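プロジェクト実習報告書

頭部装着カメラによる家事動作の模倣学習用データ収集
―手順設計、記録単位の分割および注釈作業の評価―

報告者：Parveen Gazi
共同作業者：Lauri Ahonen
提出日：2026年1月8日

概要

本報告は、両手作業を対象とする模倣学習モデルのための教示例収集について、その手順、記録結果および問題点をまとめたものである。収集は一人称視点の映像記録によって行い、住宅の台所における整理・片付け動作を対象とした。採用区間は248件、除外区間は100件である。本実習の範囲はデータの収集と注釈までとし、モデルの学習および実機での評価は含まない。記録の分割には本実習で作成した規則を用い、注釈には研究室内の注釈ツールClutexを使用した。

1. 背景と目的

模倣学習では、人間または遠隔操作されたロボットによる動作例から、観測と行動の対応を学習する。遠隔操作による収集は、関節角やグリッパの開閉量が直接得られる点で扱いやすいが、操作者の習熟に時間を要し、作業場所も装置の置かれた部屋に限定される。一方、人間が素手で行う作業を一人称視点で記録する方法では、行動の値を映像から推定しなければならないものの、実際の住環境に置かれた物品をそのまま対象にできる。

先行する実習課題Stoltineでは、実験机の上に置いた箱と円筒のみを対象とした。この課題で得たデータは背景が均一であり、対象物の種類も限られていた。学習後のモデルは、対象物が棚の支柱や他の容器に一部隠れた条件で把持位置の推定を誤ることが多く、原因として教示例に遮蔽の事例がほとんど含まれていないことが指摘された。

本実習（課題名Lalard）の目的は次のとおりである。

（1）住宅の台所において、遮蔽、透明物および柔軟物を含む両手作業の教示例を収集する。
（2）連続した映像を、学習に使用できる長さと内容の区間に分割する規則を定める。
（3）2名の注釈者による分割結果を比較し、規則のあいまいな箇所を特定する。

2. 収集環境と装置

2.1 カメラ

カメラは作業者の額の位置にバンドで固定した。光軸は水平より下に向け、調理台の手前の縁から奥の壁面の下部までが視野に入るように調整した。角度の調整は記録ごとに行い、作業者が直立して両手を調理台の中央に置いた姿勢で、両手首が視野に収まることを確認してから記録を開始した。

露出は固定とした。自動露出では、手が対象物の前を横切るたびに背景の明るさが変動し、手領域の抽出結果が不安定になったためである。ただし固定露出には、光沢のある包装材の反射部分で輝度が飽和する欠点がある。この点は5章で述べる。

2.2 作業場所

作業場所は報告者らの自宅の台所とし、収集のための家具の移動や背景布の設置は行わなかった。調理家電、調味料、食材等は普段の位置のままとした。背景の整理を行わない方針は、Stoltineの結果を踏まえて実習開始時に決定したものである。

照明は天井灯を常時点灯とし、窓がある場所ではカーテンを閉めた。それでも時間帯による明るさの差は残ったが、補正は行わず、記録表に時間帯の区分のみを記入した。

2.3 対象作業

対象作業は次の四種とした。

A．小物の棚への収納
B．包装材の開封および取り外し
C．容器間の移し替え
D．調理台上の物品の再配置

AとBは連続して行われることが多く、一つの記録に両方が含まれる場合がある。このため作業種別は記録単位ではなく区間単位で付与した。

3. 収集手順

3.1 作業者への指示

作業者には、作業の目標状態のみを文章で示し、手順は指定しなかった。例えば作業Aでは「小袋を棚の下段に収める」とだけ書き、片手で行うか両手で行うか、一度に何個持つかは作業者に任せた。予備収集では手順書を渡していたが、作業者が紙を見るために頭を動かし、対象物が視野から外れる例が続いたため、11月以降は現在の方法に改めた。

動作の速度についても指示を与えていない。予備収集で「ゆっくり」と指示した場合、把持直前で手が不自然に停止する例が増え、接近動作と把持動作の境界が通常の速度の記録と一致しなくなった。

3.2 記録の開始と終了

記録の開始時に両手を調理台の縁に置き、静止してから作業を始める。終了時も同じ姿勢に戻る。この静止姿勢を区切りの目印として用い、静止の前後は自動処理で切り落とした。

途中で物品を落とした場合も記録は中断しない。落下後に拾い上げて作業を続けた場合、その部分は「回復動作」として別の区間に分ける。回復動作は件数が少ないが、学習上の必要性が高いと考え、除外対象にはしなかった。

3.3 記録表

各記録について、作業者、場所、作業の目標文、照明の区分、対象物の一覧を記入した。対象物の一覧は作業前に作成し、作業中に新たな物品に触れた場合は終了後に追記した。追記漏れは注釈時に映像を見て補った。

4. 分割と注釈

4.1 区間の定義

区間は、一方または両方の手が対象物に接近を始めた時点から、その対象物に対する操作が終わり、手が離れるか次の対象物へ向かうまでとした。両手が異なる対象物を扱う場合は、左右それぞれに区間を設け、時間的な重なりを認めた。

各区間には次の項目を付与した。

・作業種別（AからD）
・使用した手（左、右、両手）
・対象物の分類（剛体、柔軟物、透明物。複数選択可）
・遮蔽の有無と、遮蔽物の分類
・動作の短い説明文

4.2 透明な柔軟物の扱い

注釈者間の不一致が最も多かったのは、透明なフィルムや包装材を扱う区間である。剛体の場合、把持の開始は指と対象物の接触で判定できる。透明フィルムでは接触の瞬間が映像上で判別しにくく、指の曲がり方とフィルムの反射の変化から推定することになる。

代表例として、二段の金属製コーナー棚を用いた記録の一時点を図1に示す。 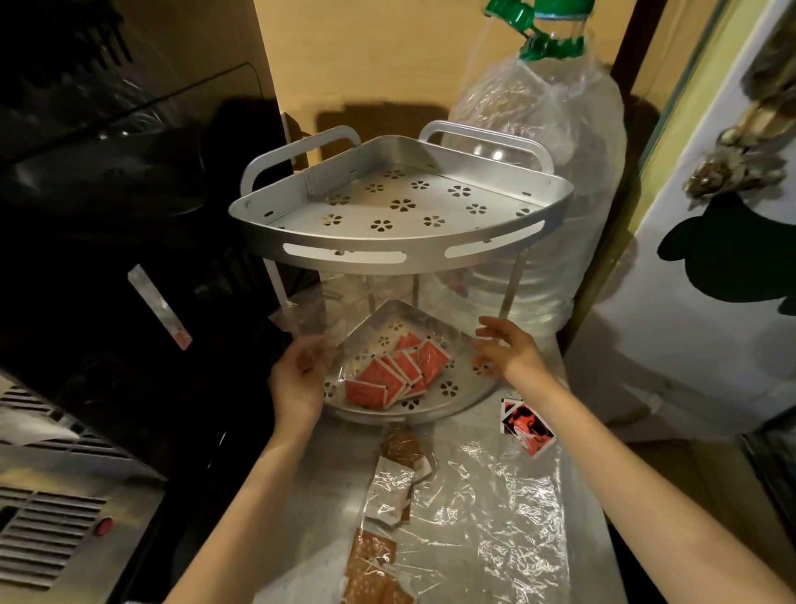
実習報告集　第2号　p. 583

図1　棚下段の手前で透明フィルムを両手で扱う場面

図1では、左手の指が下段の左側でフィルムをつまみ、フィルムは両手の間に張られて下段の手前を横切っている。下段に広がる赤い小袋は、このフィルム越しに見える部分を含む。初版の規則では遮蔽物を「対象物を見えなくする物体」と定義していたため、奥が透けて見えるフィルムを遮蔽物に含めるかどうかで判断が分かれた。Ahonenは遮蔽なし、報告者は遮蔽ありとした。協議の結果、「透過遮蔽」という分類を新設し、奥の物体の輪郭が確認できる場合でも、手前に透明物が重なっていればこれを付与することとした。

右手は指を広げた形で下段の反対側にある。この手をフィルムの保持とみなすか、押さえとみなすかについても、単一の時点からは決められない。改訂後の規則では、手の役割は区間全体を再生して判定し、静止画のみでは付与しないこととした。

さらに、右手のすぐ下の台上にも小袋が二つ重なっている。作業の目標状態を「小袋がすべて下段にあること」とする場合、この時点の状態は目標に達していない。こうした中間状態は進捗推定の学習に使用できるため、区間の開始時と終了時に、棚の内外それぞれにある対象物の有無を記入する欄を追加した。

4.3 背景物体の扱い

図1の奥には、透明な大型の水のボトルが立っている。これも透明物であるが、操作の対象ではない。初版の規則では透明物の欄が操作対象用と背景用に分かれておらず、背景に透明物があるだけで「透明物」を選択した区間が見られた。改訂版では、対象物の分類は手が操作する物体に限り、背景の透明物は別欄に記入する。

棚板の花形の抜き穴のような細かい模様も、自動の領域抽出では小さな物体の集まりとして検出されることがあった。これについては規則の変更では対応できず、抽出結果を手作業で修正した。

5. 結果

5.1 件数

分割の結果、採用区間は248件、除外区間は100件となった。除外の理由は、手首より先が視野の外に出たもの、対象物の位置が手の陰になり終始確認できないもの、記録表との対応が取れないものに分かれる。最も多い理由は視野外への逸脱であり、調理台の手前の縁に近い位置での作業に集中していた。

5.2 注釈の一致

2名の注釈結果を比較したところ、作業種別および使用した手については、ほぼ一致した。不一致は区間の境界と遮蔽の有無に集中した。境界の不一致は、剛体では短い時間差にとどまるのに対し、柔軟物では、一方が一区間とした動作を他方が複数に分ける例があった。包装材を引く、持ち直す、再び引くという一連の動作では、持ち直しを区切りとみなすかどうかで結果が変わる。

改訂版では、手が対象物から完全に離れない限り区切りとしないこととした。再注釈後も透明フィルムの区間には不一致が残ったが、その大半は離れたかどうか自体を映像から判定できない例であった。

5.3 反射の影響

しわのある透明包装材では、反射による明るい領域が手の動きに伴って不規則に移動する。手領域の抽出では、この領域が指の一部と判定される誤りが生じた。誤りは包装材が手のすぐ近くにある場合に多く、離れた台上に置かれている場合には少ない。固定露出の設定を暗くすると飽和は減るが、暗色の家電の表面や棚の奥が判別しにくくなる。今回は元の設定を維持した。

6. 考察

背景を整理しない方針により、遮蔽を含む区間はStoltineより多く得られた。一方で、対象物と背景の区別に要する注釈の時間が増えた。区間ごとの作業時間は計測していないため、増加の程度を定量的に示すことはできない。次回の収集では、Clutexの操作履歴から時間を算出できるように設定しておく必要がある。

手順を指定しなかったことは、動作の多様性の点では有効であった。同じ目標文に対し、包装材を先に片付ける作業者と、小物を収めた後に片付ける作業者がいた。ただし順序の違いが大きい場合、少数の例から順序を学習することは難しいと予想される。目標文を細かくするか、順序の情報を別の注釈として与えるかは未決定である。

行動の値の推定についても課題が残る。指先の位置は単眼映像から推定しており、奥行き方向の誤差は棚の内部に手を入れた場合に大きい。指導教員のPartanen研究室では二台のカメラを用いる構成を検討中であり、装着時の重量が許容できれば次年度の実習で試す予定である。

7. 作業分担

カメラの固定具の製作、記録表の設計および報告書の執筆はGaziが担当した。静止姿勢の検出処理、Clutexへの取り込みおよび領域抽出結果の修正はAhonenが担当した。注釈と規則の改訂は両名で行った。

付録A　注釈規則の主な変更点

初版：遮蔽は有・無の二値とする。
改訂：遮蔽なし、部分遮蔽、完全遮蔽、透過遮蔽から選択する。

初版：透明物の欄は一つとする。
改訂：操作対象の透明物と背景の透明物を分ける。

初版：持ち直しの扱いを定めない。
改訂：手が対象物から完全に離れるまでは同一区間とする。

初版：手の役割は任意の代表画像から付与してよい。
改訂：区間全体を再生して付与する。判定できない場合は「不明」とする。

付録B　保存形式

映像は記録単位で保存し、区間は開始・終了時刻の組として別ファイルに持つ。領域抽出の結果は自動処理の出力と手修正後のものを両方残す。規則の版番号は各注釈ファイルの先頭に記入し、初版で付与した注釈も削除せずに保管している。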